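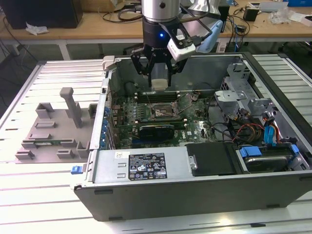

Notícias > Comunicados de imprensa > Automação

Etiquetas: desmontagem robotizada, reciclagem de equipamento eletrónico, robótica

Fleltley apresenta o Wurkerix, conjunto de desmontagem assistida para computadores de secretária

Sindunley, 01/06/2019. A Fleltley anuncia a disponibilidade comercial do Wurkerix, um conjunto de hardware e software para a desmontagem robotizada de computadores de secretária em fim de vida. O produto destina-se a operadores de tratamento de resíduos elétricos e eletrónicos, oficinas de recondicionamento e laboratórios de ensaio que já disponham de um braço robótico colaborativo.

O Wurkerix é fornecido em três módulos. O primeiro é o módulo terminal, composto por uma garra de dois dedos e uma câmara montada lateralmente no corpo da garra. O segundo é o módulo de fixação, com placas impressas em 3D que se aparafusam a mesas de perfil de alumínio ranhurado. O terceiro é o software de sequenciação, instalado num computador local e sem dependência de ligação à Internet.

A caixa do computador é trabalhada deitada, sem o painel lateral e com a placa-mãe voltada para cima. O braço aproxima-se na vertical, o que permite alcançar a zona do processador e das ranhuras de memória sem reposicionar a caixa. A abertura do painel continua a ser uma operação manual nesta versão.

O software inclui uma biblioteca de 227 modelos de caixa. Para cada modelo estão registadas a posição nominal dos componentes, a ordem de extração recomendada e a força máxima de preensão. Quando o modelo não consta da biblioteca, o operador pode criar um novo registo a partir de imagens da câmara da garra e da indicação manual dos pontos de contacto.

"A dificuldade principal está na variação entre fabricantes. Dois equipamentos do mesmo ano podem ter retenções, cablagens e suportes de disco completamente diferentes", afirma Nathalie Kramer, diretora técnica da Fleltley. "Optámos por uma garra genérica e por concentrar a adaptação no registo de cada modelo."

A versão atual executa 11 operações elementares, entre as quais a extração de módulos de memória, a libertação de placas de expansão com retenção por patilha e a desconexão de cabos SATA. A remoção de parafusos não é suportada. Segundo Efren Magbanua, responsável de produto, essa função está prevista para uma atualização a publicar em setembro e exigirá um módulo terminal adicional, vendido em separado.

Os ensaios de aceitação foram realizados nas instalações da Griffiths, empresa de recondicionamento que participou na definição dos requisitos. "Pedimos que as placas de fixação pudessem ser trocadas sem ferramentas especiais e que os registos fossem exportáveis. Ambos os pontos constam da versão final", refere Idris Parri, chefe de oficina da Griffiths.

O conjunto inclui garantia e assistência remota durante 365 dias a contar da data de instalação. A formação inicial dos operadores decorre no local do cliente. O preço depende do modelo de braço existente e é indicado mediante pedido de proposta.

Contacto para a imprensa: Mwende Makori, gabinete de comunicação da Fleltley, Sindunley.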